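Mon 21 September

Good news for anyone in Trerthorpe who's been missing the Saturday repair café – it's back, and it's moving! Suha Semaan tells me the new spot is the old Skelari shoe shop on the corner, which has better light and (finally) a ramp at the door. I dropped by on opening morning with a dead toaster and a lamp I'd given up on, and there were 17 people ahead of me in line. The lamp lives! The toaster, well, I'm shopping for a new one.

Doors open at ten, tea is free, and Ashraful Miah is still after anyone who can fix zippers or sewing machines. Bring the thing, plus its charger if it has one. I'll be back with a radio.
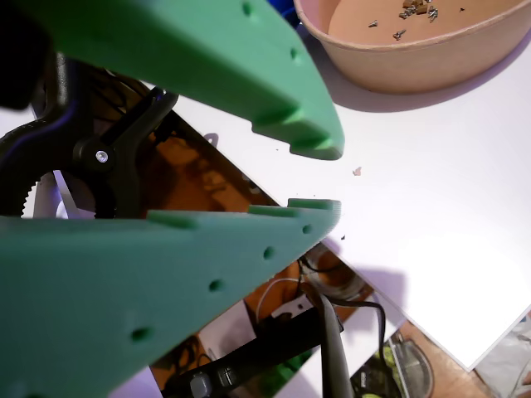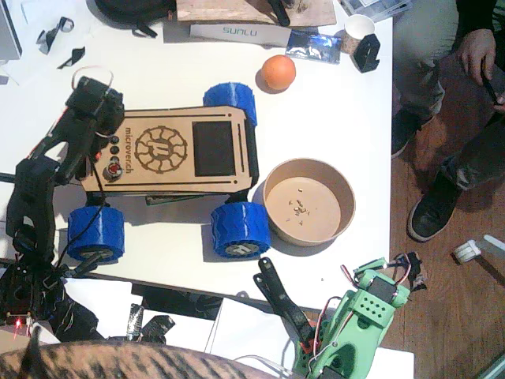 *Mint-green gripper fingers, first photo; wood-topped rover on blue wheels, second.*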